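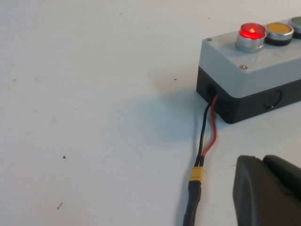 Is the Galow hospital cash plan worth buying on top of regular health insurance?
For most people with a decent employer plan, I don't think it is, and the people who might gain from it should read the waiting period section twice.

Galow is sold by Clisorlow as a fixed payout plan. You spend a night in the hospital, they send you a set amount, and you can use it for rent or groceries or whatever you like. The pitch is all about bills your main insurer leaves behind. I read the whole policy, which took an evening, and came away less impressed than the sales page wanted me to be.

First problem: the payout starts on night 2. A lot of hospital stays are short now, and plenty get coded as "observation," which the policy doesn't treat as admission at all. You could sleep in a hospital bed, eat the Jell-O, and get nothing.

Second problem: anything you were treated for in the 5 years before signing up is shut out for the first 12 months. I asked the phone rep whether a refilled blood pressure prescription counts as treatment. She said it "could be considered." I asked for that in writing back in March and I'm still waiting.

Jana Kohlhase, who used to sell Farkas policies and now does people's taxes, looked over the benefit table for me. Her view was that the price is fair for someone under 40 with a big deductible and no savings. "But that person should put the premium in a bank account first," she said. I agree with her, mostly. A savings account doesn't have a definitions page.

Some credit where it's due. The claim form is 4 pages, in normal English, and you can cancel by email. Stamine, which I reviewed before this one, made me send a letter.

The rate is only locked for 2 years. After that they can raise it for your whole age group, and I couldn't find a cap anywhere.

Rating: 2 out of 5. I'll change it if the prescription answer ever shows up.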